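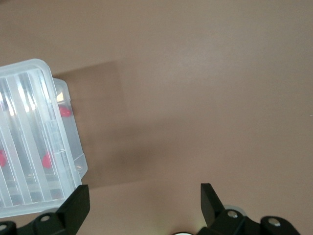
Angelica Saludo wrote back on my draft of this talk that if the planner is so good, why does the log have 1,028 lines of it changing its mind? Fair. So I'm opening with her question, and I'll try to get to it before people want coffee.

(Leave the slide up. Don't rush. Drink water.)

Hi everyone, I look after the grasp planner in Plollach, our wrist-camera stack. I don't build arms, I don't do wiring, I write the bit between "the camera thinks there's a box" and "the fingers go there." That bit used to be one big function and I'm still a little embarrassed about it.

## Cloudy plastic

Point at the box on the left. The lid is ribbed and you can see red stuff through it, all soft and blurry. For you and me that's a box with red things inside. Ask our old segmenter and you'd get the red things, because they've got color and the box mostly doesn't! So the planner would get handed a target on the wrong side of a wall, and it would plan a lovely smooth path straight to it.

Then there's the shadow on the right. Big, rectangular, fuzzy edges. In May we had a build that liked shadows like this one better than it liked boxes (pause, let them laugh, or not).

## What we changed

- Container first, contents second. A blob inside a container outline can't be a grasp target until the outline has been dealt with.
- Edges get a vote over time. We keep 14 camera updates and ask whether the side wall moves like a solid thing as the wrist moves. Shadow edges tend to lose that vote, and so do the streaks in the lid.
- The finger mask comes from the joint angles now. We used to have a hand-drawn one, which was fine until somebody opened the gripper wider.

Rónán Mac Suibhne did the voting part, and it's much nicer than what I had. Mine had a threshold called `magic2`. (There was a `magic1`. Skip unless asked.)

## Back to Angelica

OK so, the 1,028 lines. Every time the vote shifts, the planner throws out its path and starts over, and it writes a line when it does. Most of those replans move the goal by a hair. The arm doesn't care, but the log sure does, and so does whoever has to read it!

What I've got on a branch called Drarordale is a dead band: if the new goal is within 3 millimeters of the old one, keep the path and just nudge the end of it. On replayed runs that cuts the replans way down. Where I'm nervous is up close, when a finger is right by the side of a box, like the left one on the slide. A hair matters there. So the band shrinks as the gap shrinks, and I'm not sure yet that I've got the curve right.

If the Evangelista viewer is behaving, play the replay here, at half speed. If it isn't, skip to the plot with 11 traces and talk over it. Don't debug on stage again.

## Questions I'll probably get

Depth camera? We have one, and it gets confused by cloudy plastic too. Happy to show the point clouds after.

Can we train it away? Partly! Tekham's people are trying, and I'd love to throw out my rules. I'd still keep container-first.

Repo link is on the last slide, October 2018 tag. Please file bugs with the replay attached.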